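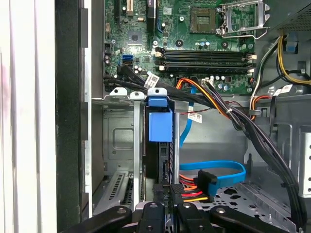 Notes from the disassembly demonstration at Skastard, for those who could not attend. The task was taking down and refitting an office desktop tower. For the gripper the hard part is reach: the drive carrier stands in its cage with a blue SATA cable looping close by, and the black cable bundle crosses the case between board and drive bay.

On 9 June 2018 Boonmee Onsri wrote:
> Did they show the memory step, or only the drive?
> At the January visit it was all slides.
> Also, which gripper, and how many arms?
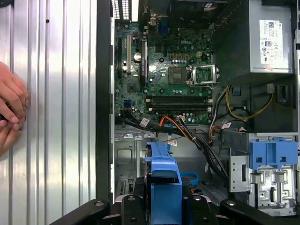 Both steps were on the program. Cycle time was given as 42 seconds for the drive and about 600 for the full sequence. Gülizar Bilgin asked about cable handling. Flexible parts are still left to the operator, and the path planner treats them as keep-out volumes.
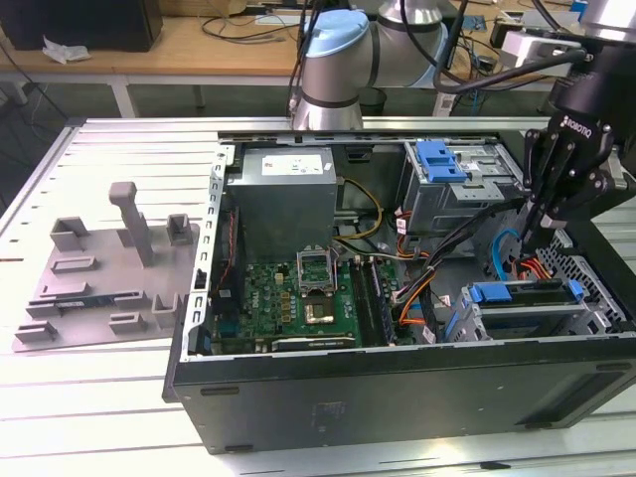 On hardware, Boonmee: the cell runs on a slotted table with 2 arms. The gripper working at the drive cage is a Robotiq, and small parts go to a gray printed fixture plate beside the tower. Narard wrote the sequencing software. I have asked for the plate drawings.

Background on the cage approach is in the Jitpraphai newsletter:

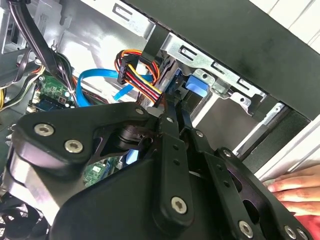
Vol. 2, No. 40

The article covers finger clearance against sheet metal and the force limit on the drive tab. Its test case is an older model, so check the dimensions before reusing them.

Chaiwat Yensuk is collecting questions for the next open day. Send them to him off list.

Domenica Haslinger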